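Does a Tablecloth Keep the Noise Down? Final Report
Jayanthi Chowdary and Kumaresan Kamath
Course tutor: Agathe Hamel

Background

Our residence, Clolside, has a shared lounge with a low wooden table, and the complaint we kept hearing in July was about clatter. The Naidu guide to shared living, which the house hands out to new residents, claims that a cloth on the table "transforms" the sound of a room. It gives no measurements. We doubted the claim and still partly do.

Method

We laid a checkered cloth over the middle of the table and used five cups of different shapes. Each cup was tipped from upright onto its side by hand, 50 times on the cloth and 50 times on the bare wood. A phone running the Brellow sound meter app lay at the table's edge. Three residents listened from the sofa with their backs turned and wrote down "loud" or "soft" for each tip.

We left the plant and the flowers where they were. Eluned Prothero argued that we should clear them away, but people do not clear a table before knocking over a cup, and we wanted ordinary conditions.

Results

The meter readings were lower on the cloth for every cup. The listeners were much less consistent. One of them marked nearly everything "soft," including the bare wood, and we suspect she had stopped paying attention. We kept her sheets in the results anyway.

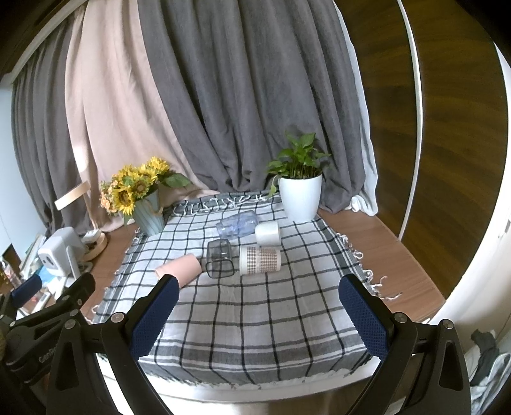
Figure 1. The five cups on their sides on the checkered cloth, with the potted plant and sunflowers behind.

The cups differ in shape as well as color, so we can't say how much of the spread between them comes from the way they land. Tipping by hand was also a weak point. Kumaresan tipped harder than Jayanthi, and we only noticed after the first cup was finished.

Discussion

A phone app is a poor instrument, and one cloth on one table doesn't support a word like "transforms." We would accept "slightly quieter." A thicker cloth would be worth testing, along with saucers, which in our experience make most of the noise.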